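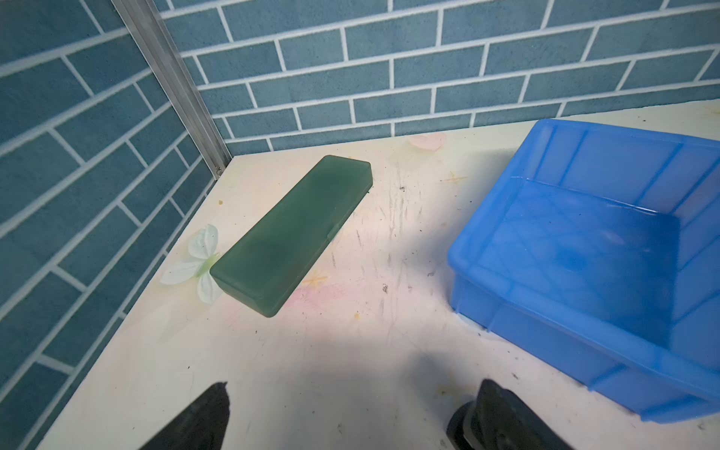 Notícias da bancada: o braço, a caixa azul e o estojo verde

Escreve Tülin Çınar, da oficina partilhada de Stimley

Peço já desculpa aos sócios pelo meu português, que aprendi tarde e na maior parte em manuais de ferramentas. A redação do boletim corrige-me as vírgulas, mas as opiniões são minhas.

No número passado prometi contar como vai a construção do braço. Vai devagar, e vai bem. O projeto chama-se Riihimäki, nome da cidade onde vi pela primeira vez um braço pequeno a trabalhar em cima de uma mesa comum, sem vedação e sem ninguém de capacete. Fiquei muito tempo a olhar. Quando voltei, escrevi à oficina a perguntar se me emprestavam uma bancada, e responderam-me que sim, se eu a deixasse arrumada ao domingo.

A tarefa que escolhemos para esta fase é modesta: pegar num objeto que está na mesa e deixá-lo dentro da caixa azul. Os objetos são um estojo de plástico verde, uma flor artificial branca e uma pétala cor-de-rosa, também artificial. A câmara está montada junto da garra, de modo que as pontas dos dois dedos pretos aparecem sempre em baixo, na imagem. No princípio isto incomodava-me. Agora uso-as como referência: se vejo as pontas afastadas com o estojo a meio, sei que a aproximação está razoável.

O estojo é o objeto mais honesto dos três. Tem cantos arredondados, mas os lados compridos são direitos, e os dedos encontram onde segurar. O problema dele é a orientação. Quando fica em diagonal, o pulso tem de rodar antes de descer, e a nossa primeira versão do programa descia primeiro e rodava depois. O resultado era um empurrão, e o estojo ia parar à parede. Corrigi a ordem dos movimentos numa noite e perdi mais duas a perceber que tinha corrigido só num dos modos.

A flor é outra conversa. Está aberta, com as pétalas deitadas sobre a mesa, e quando fica encostada ao estojo o programa tem dificuldade em decidir onde acaba uma coisa e começa a outra. Já vi a garra levar os dois juntos, com muita segurança. A pétala sozinha é ainda pior, porque quase não tem altura. Para a apanhar, os dedos precisam de chegar tão perto do tampo que qualquer erro de calibração se transforma num risco. Quem conhece aquela mesa sabe que ela tem muitos riscos e manchas. Peço que não a lixem nem a pintem antes de falar comigo, porque o programa já se habituou a ela assim e eu também.

Sobre a calibração, deixo os números para quem gosta. Gravámos até hoje 686 tentativas. Em 544 delas o objeto acabou dentro da caixa. Das que falharam, 81 foram com a pétala, e as outras dividem-se entre a flor e os dias em que alguém encostou à bancada sem querer. A garra desce agora à velocidade de 40 milímetros por segundo no último troço, que é lento para quem está a ver, mas permite carregar no botão de paragem a tempo. O botão é vermelho e está do lado da porta. Por favor, não pendurem lá casacos.

A caixa azul também nos deu trabalho. Os rebordos são grossos e a garra batia neles à saída, depois de largar o objeto. Subimos a altura de retirada e o choque desapareceu, mas cada ciclo ficou mais comprido. O plástico brilha um pouco no fundo e, com a lâmpada do teto acesa, o programa chegou a ver um objeto onde só havia reflexo. Experimentei forrar o fundo com cartolina e não gostei; prefiro ensinar o programa a não se deixar enganar. O Clube de Eletrónica de Brestbridge ofereceu-se para nos ajudar nesta parte e mandou uma lista de sugestões, das quais já testei metade.

Há quem me pergunte porque não uso uma mesa no meio da sala, onde haveria mais espaço para toda a gente ver. Gosto do canto. As duas paredes com desenho de tijolo azulado e juntas brancas dão um fundo que não muda, e o perfil metálico vertical, na junção delas, serve-me para confirmar se a câmara se deslocou de uma sessão para a outra. Comparo a posição dele com a da sessão anterior antes de ligar os motores – demora um minuto e já me poupou uma tarde inteira.

O que falta fazer até dezembro: um cabo mais flexível para o pulso (o atual puxa a garra para um lado quando roda muito), pontas de borracha novas para os dedos e uma base que não vibre. Para a base, a serralharia Stotcombe prometeu uma chapa que lhes sobrou de outra encomenda. Se algum sócio tiver parafusos M6 compridos que não use, pode deixá-los na gaveta com o meu nome. É a que tem a cedilha escrita à mão.

Trabalho no braço ao domingo, a partir das três da tarde. Quem quiser pode vir ver ou experimentar o comando manual. Tragam também objetos pequenos e difíceis, que os meus já os conheço bem demais. Só não aceito vidro.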